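Stindico open day, 27/01/2020

Zainab Okafor showed us Pireo, the simulator kit she looks after, and I could have stayed all afternoon! You steer the arms around a virtual kitchen and the views follow along.
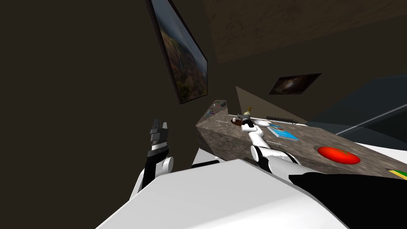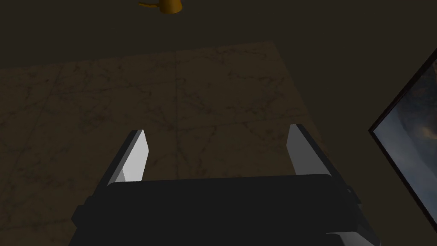 Pireo on demo: grippers near the stone-look surfaces.

I had 3 goes and loved the wrist view most (so close to the fingers). The trial lasts 21 days and I've put our club down for May.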